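Nitside Community Help > Home > Storage and Built-ins

Closet doors keep sticking in summer, replace or fix?

Posted by millrace_dan

We moved into a two-bedroom place in Bavthorpe last November. The bigger bedroom has a closet that runs nearly the whole length of one wall, with tall painted doors. They look original to the house. Over the winter they opened and closed fine. Starting in June, two of them began to rub against each other, and by July I had to pull hard enough that one of the knobs came off in my hand.

I have already tightened all the hinge screws. One hole was stripped, so I packed it with toothpicks and wood glue, and it holds now. The doors still rub. The worst spot is on the latch side, from a little above the knob up to the top. The bottoms clear the carpet.

I got a quote of $800 from Fagundes for new doors, hung and painted. My brother-in-law says to take a plane to the old ones and be done with it. I own a block plane but I have only used it on the edge of a cutting board. The paint is thick, probably several coats, and I don't know what is under it.

Is this a job for a beginner, or should I pay for new ones? Also, if I do replace them, is it worth going to flat doors in place of the paneled ones? My wife would like something plainer.

Posted by tackcloth

Don't plane anything in July. Wood doors swell when the air is damp and shrink again when the heat comes on. If you take off enough to clear in summer you can end up with a wide gap in January. Run a dehumidifier in that room for 2 weeks and see how much of the rubbing goes away by itself.

Also, if the house is older than the late seventies, test the paint for lead before you scrape or sand. The hardware store has swabs. If it comes up positive, stop and read up on how to handle it.

Posted by orrin_b

I hung doors for a living until my knees quit, most of it closets and kitchens, so I'll try to take this in order.

First, find out where they touch. Close the doors on a sheet of carbon paper, or rub colored chalk along one edge and see where it transfers to the other. Mark those spots with pencil. People tend to guess wrong about where the contact is and take material off the wrong place.

Next, look at the gap along the hinge side. It should be the same from top to bottom. If it is tight at the bottom and wide at the top, the door is leaning toward the latch side and the top hinge is the problem, even if the screws feel tight. Take out one of the short screws from the top hinge on the side that goes into the frame, and put in a 3 inch screw that reaches the stud behind it. Snug it up a little at a time and check the door as you go. From your description of where it rubs, I would bet on this. It costs less than a dollar and you don't have to touch the paint.

If the gap is even and the doors still touch, then it is paint buildup or swelling. Paint buildup is common. Each coat is thin but there are two edges meeting, and both got painted every time. Once you have ruled out lead, a sharp scraper along the edge will usually take off enough. Work with the door off its hinges and on its side, with something soft under it. Seal the bare edge afterward with primer and one coat of paint. Bare edges pull in moisture and you will be back where you started. Do the top and bottom edges too while the door is down. They were probably never painted at all.

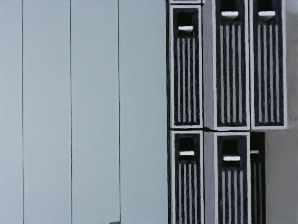
On flat doors versus paneled, it comes down to how fussy you are about gaps. A paneled door has its own lines and shadows, so the eye has other things to land on. With plain ones in a single pale color like that blue-gray, the dark seams between the sections are the only lines you get, and any taper in them will stand out from across the room. If your walls and floor are out of level, and in an older house they will be, expect to spend time on adjustment. Ask whoever hangs them to use hinges that adjust in three directions, and ask what gap they plan to leave. I liked 4 millimeters between tall closet doors in a damp climate. Less looks sharper in the showroom but you will be rubbing again next summer.

As for the price, $800 is fair if it includes the paint and hauling off the old doors. Get that in writing. I would also ask what the doors are made of. An MDF slab stays flatter through the seasons than solid wood, but it is heavy and the edges have to be sealed well.

My order would be the long screw, then the scraper, then wait for the heating season and look again before spending anything.

Posted by lowtide_6

We went with flat doors from Stallutcombe and paid about $700 without installation. They're fine. The finish shows fingerprints so get handles, don't do the push-to-open kind.

Posted by millrace_dan

Update. The gap on the hinge side was wide at the top on one door, like orrin_b said. I put in two long screws and it swings clear now. The other one still catches a little in the evening. The lead swab was negative. I borrowed a dehumidifier and will leave the scraper alone until the weather changes. Told Fagundes we would call back in the fall.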